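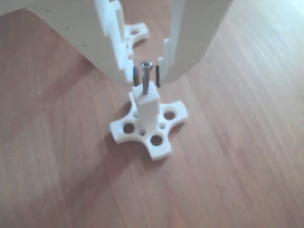 Socket-head screw standing in the post of one base.

Home | Reviews | Workshop | Storage | About
Last updated 2 Jun 2018

Szewczyk post stands, set of 4

I paid 70 for these and I'm still not sure what I bought. Each is a white cross-shaped foot with a square post, and you drop a screw or pin in the top. A block of scrap with a hole drilled in it does the same job.
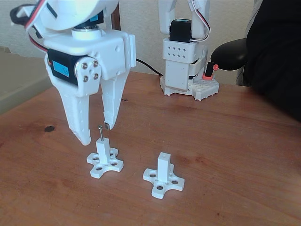

Two of the stands on the table, left one with its pin in.

The seller, Zornside, calls them "precision." My M5 screw wobbled in one post and had to be pushed into another. The wide foot is good, I'll give them that, and the holes let you fasten it down.

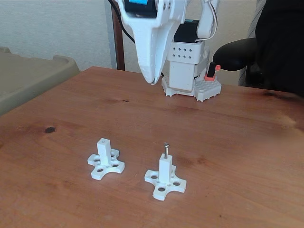
Jolanta Chmielewska told me hers had loosened up by October, after light use. Mine may too. Fine at half the price.

We use cookies to improve your visit. Accept | Settings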